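Storing spare parts and small repairs at home

Most repairs around the house stall for the same reason. The part is somewhere in the garage, but finding it takes longer than fitting it. The tips on this page cover how to sort, label and keep the bits that come off appliances, furniture, blinds and cars, and when to let them go.

Start with what you have

Clear a stretch of floor or a workbench and put everything out at once. Old coffee cans, the drawer in the kitchen, the bag behind the water heater. Sort by what the part belongs to, not by what it looks like. A hinge from the dishwasher goes with the dishwasher filter, even though you may have a jar of other hinges.

Loose screws are the exception. Sort them by length and head, and throw out any that are rusted or have a stripped head. Mixed screws of unknown size are rarely worth the time it takes to dig through them.

Parts you can't identify go in one box. Write the date on the lid. If nothing in it has been needed by the following June, it can go.

Plastic assemblies

Plastic housings with clips, rods and ribs are the easiest parts to ruin in storage. The thin sections bend under weight and the clips snap when something heavy slides into them. Keep each one whole if you can. Taking off a rod or a spring to save space usually means losing it.
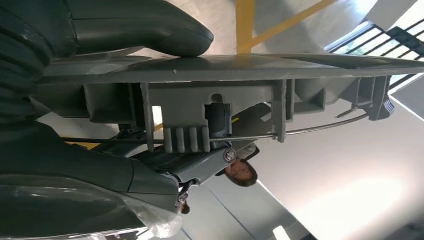 Gray plastic assembly with a metal rod running under the bracket.

Wipe plastic parts with a damp cloth and a drop of dish soap, then let them dry overnight before they go in a box. Do not use acetone or paint thinner, which will cloud or soften many plastics. For grease in narrow slots, an old toothbrush works well.

Look for a molded part number while the piece is clean. It is often on the inside face and hard to read. Rub a little chalk over it, wipe off the extra, and the numbers will stand out. Copy the number onto the bag as well as the box.

If a clip is already broken, bag the broken piece with the part. Two-part epoxy will hold some breaks, but not on the slippery kind of plastic used for many food containers and tubs. Test the glue on a hidden spot and give it a full day to cure.

Bags and labels

Zip bags in the freezer weight last longer than sandwich bags and can be written on with a permanent marker. Press the air out and put a slip of paper inside as well, in pencil. Marker fades in a sunny garage. Pencil does not.

A useful label has these on it:

What it came from
Which side or position (left, right, top)
Part number, if there is one
Whether it is good, worn or broken

The Didoslow label sheets sold for freezer use stick well to smooth bins but peel off anything with a rough surface. For crates with open sides, use a card tied on with string, or a crate that has a flat panel made for a label.

Choosing shelves

Metal shelving is the better choice for a garage or basement. Particleboard swells when it gets damp and sags in the middle under a steady load. Before you buy, check the rating for each shelf as well as the total. A unit sold as holding 300 pounds per shelf may only do so when it stands on leveling feet. On casters the same unit may be rated for 200 pounds or less, so read the sheet that comes with it.

Put heavy things low. Paint, floor tile and car batteries belong on the bottom shelf or the floor. The top should hold light items, and long thin pieces such as trim, which will take on a bend if they are leaned in a corner all summer. Lay them flat with nothing on top.

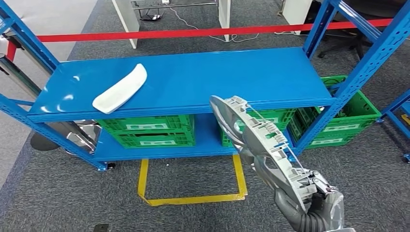
Page last changed: 2026-01-20

Ventilated crates suit most garage storage. Air moves through them, dust drops out, and you can see roughly what is inside without pulling them down. Small parts will fall through the gaps, so bag them first or line the bottom with cardboard. Choose one size and stay with it — crates that don't match won't stack safely.

Leave a hand's width between the top of a stack and the shelf over it. If a crate has to be tilted to get it out, things will spill, and you will stop putting things back.

Casters are handy if you need to sweep behind the unit. Lock them if they lock. On carpet, check that the unit stands level after it has been loaded, as soft pile can let one corner sink.

Where not to keep parts

Rubber seals and belts dry out near a furnace or water heater. Keep them in a closed bag in a cool cupboard. Anything with a circuit board should stay out of an unheated shed.

How long to keep them

Parts for an appliance you still own are worth keeping. Once the appliance is gone, its parts can go as well, unless a neighbor has the same model. For cars, keep trim and clips until you sell, then offer the box to the buyer.

A full clear-out once a year takes most of an afternoon. A quick check of one crate takes 10 minutes and can be done while something else is drying.

See also: Cleaning a dryer vent. Patching a garden hose. Getting stuck screws out.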